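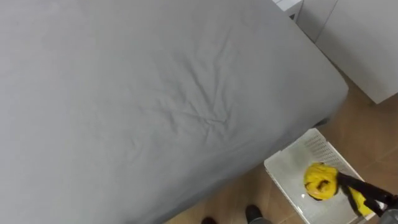 I keep reading that a fitted sheet goes on in under a minute if you do it right. I've been making beds for a few decades and I'd like to see that minute. 1/

The claim this week comes from Lonmont, whose gray sheet comes in a sleeve that says "smooth every time." Every time is a lot of times. 2/

So, gray sheet, big bed, laundry basket on the floor. Corners pulled down over the mattress. And there in the middle, a nice starburst of wrinkles. It's mostly flat, I'll give it that. Mostly flat is what my nine-year-old sheets do too. 3/

The standard advice for a starburst is to pull the opposite corners at the same time. I have two arms and they do not reach across a big bed. Whoever writes this advice sleeps on a cot. 4/

Other advice: take it out of the dryer early and put it on while it's still a bit damp. I tried this all through November. What I got was a damp bed at ten at night and the same creases by morning. 5/

Then there are the suspender things, the elastic straps that clip on underneath. Erkard sells a set. You have to lift the mattress to get them on, and one clip let go around 3 a.m. and snapped like a mousetrap. I took the other three off and they live in a drawer now. 6/

Thread count, while I'm at it. Herkudia will sell you 1,040. I own a set from them and a cheap set from Ejigu with no number on the package at all. Put them side by side after a year of washing and I could not tell you which was which with my eyes shut. 7/

I did look up what the fancy set costs now. 399 dollars. For that I expect it to walk over and put itself on the bed. 8/

Someone will tell me to iron it. I ironed a fitted sheet once, in my twenties, for a guest. There is no way to lay the thing on a board. You iron one part and sit on the other part. 9/

What does help a little, and I say this grudgingly: start with the corner by the wall, the hard one, while you still have some patience. Do the easy side last. Then run your forearm from the middle out to the edge. Forearm, because a flat hand just pushes the wrinkle someplace else. 10/

It won't get all of them. Then you put a comforter on top and the whole question goes away until the next wash. 11/

To the people already in my replies about the label that says "top or bottom": mine says it on two corners, and they're both wrong. 12/

Going to fold the other one now. By fold I mean roll it up and shut the closet door on it.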